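Snack table news: the June swap is on!

Well, we did it. The snack swap that started as a moan by the kettle has now run for two whole months, and the shelf by the back window is so full that Ozan Yalçınkaya has had to clear his bike helmet off the top of it. Thank you to everybody who has put something in, and a special thank you to whoever left the ginger biscuits. They lasted until 11 in the morning and I only got one.

For those who joined us after Easter, the swap works like this. You bring in a packet of something you like, preferably something the rest of us won't have come across, and you put it on the shelf. Then you help yourself to something you haven't tried. There is no sign-up sheet and no rota. If you're going home to see family, or passing through an airport with a few coins left in your pocket, think of us!

We asked at the end of May for your favourites and had 89 votes, which is a wonderful turnout for a building where the fire drill email gets four replies. The clear winner was the salted liquorice from the Zistau office (I know, I was astonished too). I had it down as the sort of thing people try once for a dare, but the Zistau lot sent over a second box and that went as well. Second place went to the sesame brittle from Ollora, which is very good indeed with black coffee and very bad indeed for fillings. The Turcotte team's maple wafers came third and would have done better, I think, if half of them hadn't been eaten before the voting opened.

A few of you wrote in with complaints, and they were nearly all the same complaint: packets left open. Crisps go soft by lunchtime, biscuits go soft by the next day, and the dried mango turned into one large piece of dried mango. We now have two tubs of clips on the bottom shelf, the big ones for crisp bags and the small ones for everything else. Please use them. Anything that won't take a clip can go in the square tins, and if you write the date on the lid you will be my friend for life.

Please also keep the wrapper with whatever was in it. Several people here need to check for nuts, milk or gelatine, and a lovely bowl of mystery sweets is no use to them at all. If the label is in a language most of us can't read, pop a slip of paper next to it with the main ingredients in English. Ozan has offered to help with anything in Turkish or German, and his slips are a treat in themselves (the one on the sour cherry rolls said "contains cherries, regret").

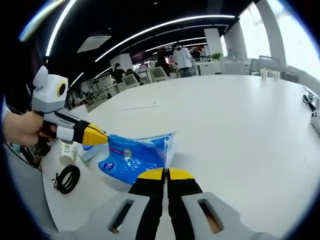
My own plan for June is a whole afternoon on the big white table, with everyone's packets out together and time to have a proper look before anything gets opened. I love this bit almost more than the eating. Half the fun of food from somewhere else is the wrapping, and a glossy blue packet with crinkles that catch the light and a little yellow-and-white emblem on it will always get my attention over a plain brown bag. So bring the loud ones! Bring the ones with cartoon animals, the ones with gold lettering, the ones your gran keeps in the tin. We'll start at 3 and go on until the tea runs out.

Hot drinks are sorted. The Fukitz café downstairs is giving us 700 paper cups left over from their spring fair, so there's no need to bring a mug unless you're fond of it. We could still do with some small plates, a couple of serving bowls and a decent pair of kitchen scissors, as the last pair went home with somebody and has not come back.

There is also a jar for the food bank next to the tins. Coins only, please, and no buttons this time. We'd like to get it to 1000 pounds by the end of the summer, and with more than 700 in there already I think we'll do it easily.

If you can't make the afternoon but want to send something along, leave it on the shelf with your name on it and I'll see that it gets a fair place on the table. Requests so far: more brittle, anything with pistachio, and "less liquorice", unsigned.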